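The clean desk cult

Every August, when the new term's stationery is already in the shops, somebody tries to sell me a tidier mind. This year it was Plinus, a planner system from a firm called Pliltano, which costs 156 euros and promises to give me back my mornings. It comes with a booklet. Page one tells me to clear my desk completely before I open page two.

I have been told this before. The belief that a bare surface makes for better thinking has been with us for decades, and it survives on very little. Ask for the evidence and you get a story about a chief executive, or a study with 30 students in it, most of them paid in biscuits.

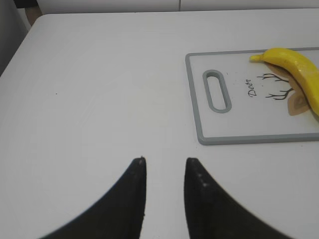 Does clearing your desk help you get more done?

For an hour or so, perhaps, mostly because you have just spent the time before it putting things away and feel pleased with yourself. After that the work is as hard as it was.

Despina Ristić has spent years going into offices in Zovadholm to sort out other people's paperwork, and she is less romantic about it than the booklet. "People clear the desk on the day I come," she told me. "Then I open the drawer." One client, a surveyor's office called Stojanovska, had banned paper from every desk after 6pm. The staff obeyed. They also kept over 1000 loose sheets in a cupboard meant for coats, and it took Ristić most of a week to find the lease they had hired her to find.

What she objects to is the scoring. Pliltano's booklet asks you to mark your desk out of 100 each evening and says that anything below 70 means a "leaking" day. 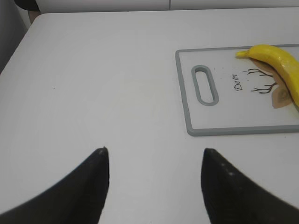

I scored mine for a fortnight. My best marks came when I had done almost nothing, and my worst fell on the afternoon I finished a piece I had been putting off since spring. I wrote to Pliltano to ask where the pass mark came from and was sent a discount code.

None of this is an argument for squalor. I like being able to find a pen – I would just prefer not to pay for the privilege. Ristić's own desk, when I asked, had two trays on it and a heap. She knows what is in the heap, she said, and she goes through it when it starts to slide.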